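Estantería metálica Farkside de cuatro baldas: opinión tras un invierno de uso

Compré la Farkside en noviembre para ordenar el trastero, que tiene una pared libre de poco más de metro y medio y el suelo algo inclinado hacia la puerta. Antes tenía dos estanterías Conneely de aglomerado. Una se combó por el centro el primer año y la otra se hinchó por abajo con la humedad, así que esta vez buscaba algo de metal, sencillo y que pudiera montar yo sola.

Llega en una caja plana y pesada. Conviene abrirla ya en la habitación donde va a quedar. Los montantes vienen divididos en dos tramos que se unen con una pieza interior, y las baldas encajan en unas ranuras en forma de lágrima. No lleva tornillos, salvo los del anclaje a la pared. Las instrucciones son una hoja con dibujos bastante pequeños y en uno de ellos la balda aparece del revés. Perdí un buen rato con eso.

El montaje me llevó 2 horas. Hace falta un mazo de goma, que no viene incluido. Con un martillo normal y un trapo se puede hacer, pero salta la pintura en los cantos; a mí me pasó en una esquina antes de ir a pedir el mazo a la vecina. Mejor montar primero la mitad inferior entera, comprobar el nivel y después seguir hacia arriba.

Una vez anclada, no se mueve. Sin anclar baila un poco, sobre todo si se carga más la parte alta. Los tacos que trae son cortos y en mi pared de ladrillo hueco no agarraban, por lo que usé unos Codau que tenía en casa. Las patas llevan un tapón de plástico sin regulación - en un suelo irregular hay que calzarla.

En cuanto al peso, tengo abajo las latas de pintura, una caja de herramientas y dos garrafas, y la balda no ha cedido nada que yo pueda medir con una regla. Arriba guardo cosas ligeras, mantas y los adornos de Navidad. Las alturas se cambian fácilmente, aunque hay que vaciar la balda y golpear desde abajo, y el ruido es considerable.

La pintura ha aguantado bien. En mayo la vacié para limpiarla y solo encontré un punto de óxido, justo en la esquina del martillazo. Los bordes están plegados hacia dentro y no cortan. Por dentro de las ranuras sí queda algo de rebaba, así que recomiendo guantes para montarla.

Me costó 72 euros con el envío. La Cemance equivalente es más barata, pero las baldas van atornilladas y las patas son más finas. Si el trastero es seco y se va a guardar poco peso, seguramente sea suficiente.

Lo mejor: rigidez, montaje sin tornillos, bordes plegados.
Lo peor: tacos flojos, hoja de instrucciones confusa, patas sin regulación.
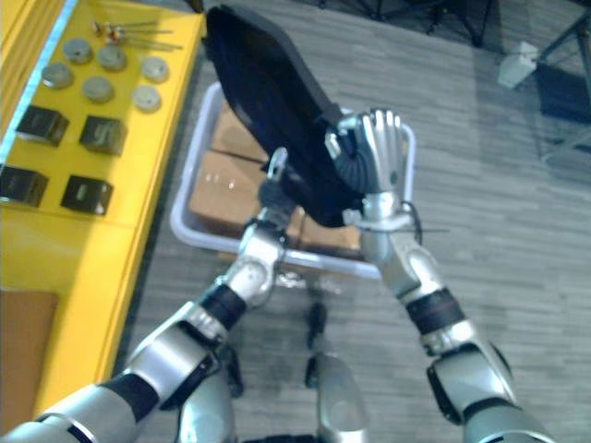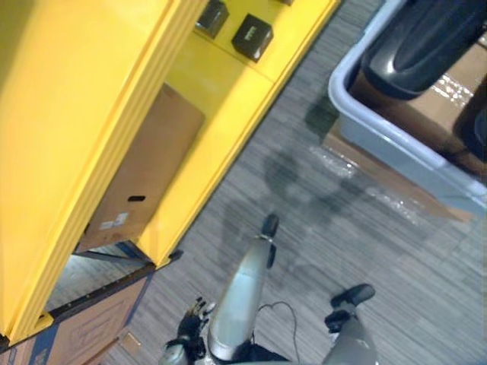 En la segunda foto, estantería amarilla con una caja de cartón en una balda inferior.

Una nota sobre el servicio posventa. Me faltaba un tapón de las patas, escribí por la mañana y me lo mandaron sin pedirme fotos ni factura. Tardó 3 días en llegar. La volvería a comprar para un trastero o un garaje; dentro de casa buscaría otra con mejor acabado en las ranuras.

Poonam Semwal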